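Small bins, and why I love them

I have become slightly evangelical about small bins. Last January I put a little round one on the table while I was clearing up after a craft afternoon, and it saved me so many trips to the kitchen that it never really went back on the floor. So here are all the tricks I've picked up for lining them, using them and keeping them from smelling, plus a few sent in by readers of the Kestden newsletter (keep them coming, I read every one!).

Getting the bag to stay up

The bag that slides down inside the bin is the great misery of small bins. Most of the time it's simply the wrong size. Take the bin to the shop with you if you can bear the looks, or measure round the rim with a bit of string and take the string. Mine is 69 cm round, and the bags I used to buy were far too wide, so they sagged on one side and swallowed everything on the other.

Fold a generous cuff over the top, a good hand's width, and smooth it down all the way round. Then push your fist to the bottom of the bag to get the air out. If it balloons back up at you, lift one side of the cuff, press down again and let the air escape up the side. Lovely and flat.

Still slipping? Gather the slack at the back, twist it and tuck the twist under itself. Su-chen Chiu wrote in to say she uses a wide elastic band from an old pair of pyjama bottoms, pulled on over the cuff, and I tried it the same evening. It's brilliant. It grips much better than the thin rubber bands off the post, and it doesn't snap when you pull the bag out.

Keep spare bags in the bottom of the bin, under the one you're using. I put in 10 at a time, folded flat. When one comes out the next is right there, and I've stopped rummaging in the drawer with sticky hands.

Clearing a table in one go

Bring the bin to the mess! I can't say this cheerfully enough. Stand it towards the back of the table, a little to the side of your stronger hand, so you aren't reaching across yourself, and work from the front edge inwards.

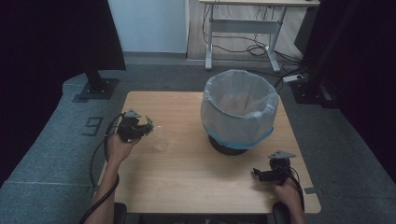 Cups first, always. Tip any dregs into a jug before you start, or you'll have squash pooling in the bag and then a drip all the way to the back door. Plastic cups that are going to be washed and used again can be stacked as you go, and anything cracked can go straight in. Check what your council takes before you bin the rest, as ours changed its mind about cups twice.

Clear plastic is a menace on a pale table, by the way. I've knocked over more see-through cups than I'd like to admit, all while reaching for something else. Now I sweep the flat of my hand slowly over the table before I wipe it and I nearly always find one more.

Paper and dry scraps go in next, then crumbs. For crumbs I hold the bin just under the table edge and brush them in with a barely damp cloth. Glitter needs a loop of sticky tape round your fingers, and patience, and probably a cup of tea afterwards.

A word about the bottom of the bin

If yours has been on the floor, wipe the base before it goes anywhere near a table. Warm water and a drop of washing-up liquid will do it. Dry it well too, or it can leave a ring on bare wood (ask me how I know). I cut a circle of old felt for mine and it slides about beautifully without scratching.

Smells

Bicarbonate of soda, a spoonful under the bag, changed when you remember. Arwel Dafis swears by a folded sheet of newspaper instead, and it does soak up leaks very nicely. I do both.

Once a month I wash the bin itself in the bath with hot water and leave it upside down overnight on a towel. Little bins are so easy to wash! Try doing that with an 80 litre one.

Tying up

Take the bag out when it's three-quarters full. Pull the cuff up, squeeze the air out gently, twist and knot. If it won't lift, you've got a vacuum, so slide a finger down between bag and bin and it'll come away.

Next month, drawers. Emlyn Ellis has sent me a way of folding tea towels that I'm itching to share.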